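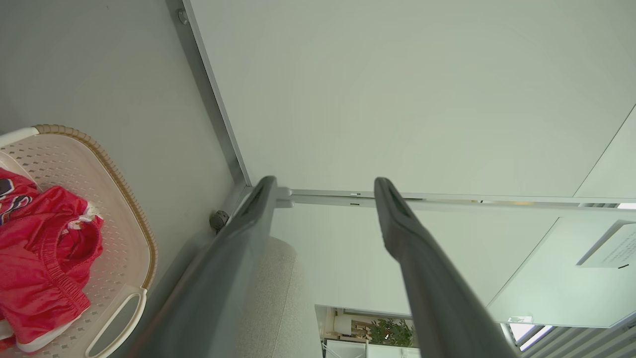
Jodard Laundry Set, readme

Clips of sorting and folding everyday clothes, one basket at a time. Put together by Manuela Pellegrini. Quick notes for now, will tidy up later.

What's in it

277 clips, 8 baskets' worth of clothes. Mostly sports stuff: shorts, jerseys, a few socks. Shiny fabric is common and it slides, so expect folds that don't hold. Cotton tees in the second half only.

Labels: garment type, main color, trim color, folded or not. If shorts vs jersey can't be told from the bundle, label is "sportswear". Please don't guess, leave it.

Baskets

Cream plastic with small diamond holes, tan rim. Other baskets show up in later clips, see baskets.txt. Clothes go in bunched, never pre-folded. Inside-out items stay inside out, thats on purpose.

Room

Plain off-white walls, gray floor, dark gray baseboard. White panel on a light gray stand with casters, also a sofa. Panel position is not fixed between sessions so don't use it as a refrence point.

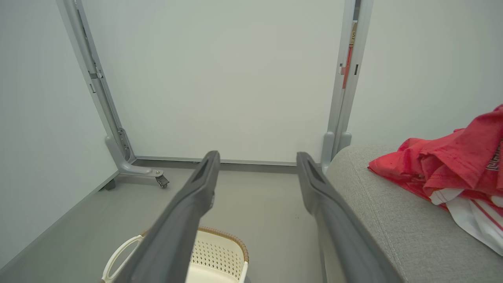
Known problems

- Clips from Sunday have no trim color label. Redo pending.
- Red and orange got mixed up in the Drondar batch, fixed in labels_v2, not in v1.
- 756 is listed twice in the index. Keep the second one.
- Sock pairs: matched by hand, roughly half done.

Files

clips/, labels_v2.csv, baskets.txt, index.csv

Questions go to Manuela, put "Jodard" in the subject line.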